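When the water came up brown

The public health director for the Noron district knew by mid-morning that something had got into the supply at Zavel. She did not tell the town until the following evening. What happened in between is now the subject of an inquiry, and of a good deal of anger.

Zavel has 2000 residents and one treatment works. In June, after a night of heavy rain, a sensor at the works showed cloudy water passing the filters. By the end of that week the surgery had logged 101 cases of stomach illness. The final total was 311.

Papers released to the inquiry show that the director drafted a boil-water notice at 11am on the first day. It ran to a single page. The district office asked for a second round of tests before anything went out, and the draft sat in an inbox overnight while the samples were driven to the laboratory in Hegde.

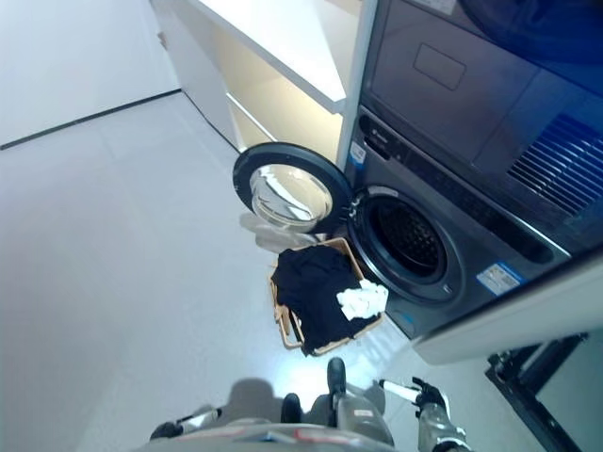 A day of ordinary use

People carried on as normal. They filled kettles, made up baby bottles, brushed their teeth and put on the washing. The school canteen served squash made with tap water. The care home on the hill, which had its own plan for a water failure, did not use it until the notice appeared.

Boiling kills the parasite that was later found in the samples. Chlorine at the usual dose does not, and the office had been relying on chlorine.
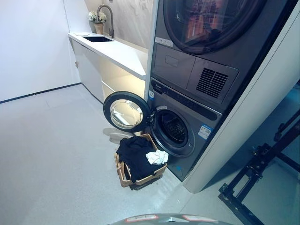
One mother of 2 told the inquiry that she would have boiled every drop if anyone had asked her to, and that being wrong for a day would have cost her nothing but a bit of gas. She had rung the helpline that first afternoon and was told there were no known problems in her area.

The office says it feared a false alarm. A notice had gone out by mistake the year before, shops had sold out of bottled water, and staff had been told to be sure next time. Emails from the afternoon mention the risk of "alarm" several times. They mention the care home once.

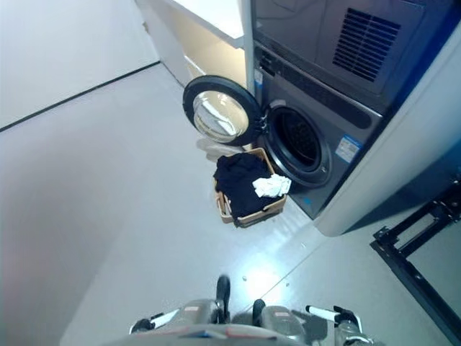 The director left her post in the autumn. Her letter said only that she no longer had the confidence of her colleagues. She has since told the inquiry that she should have sent the notice herself, under powers she already held, and taken the consequences.

Iditum, the firm that runs the treatment works, has replaced the sensor and the older of its filters. It has also agreed that alarms will go to the surgery at the same time as the district office — a change doctors had been requesting for years.

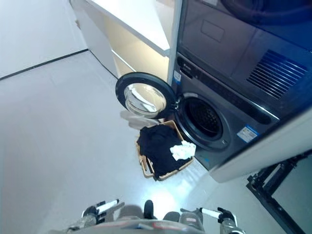
There is still no agreed rule on how long officials may wait for a second test. The director wants a limit of four hours. The district office has offered twelve, and the inquiry will hear both sides again before it reports.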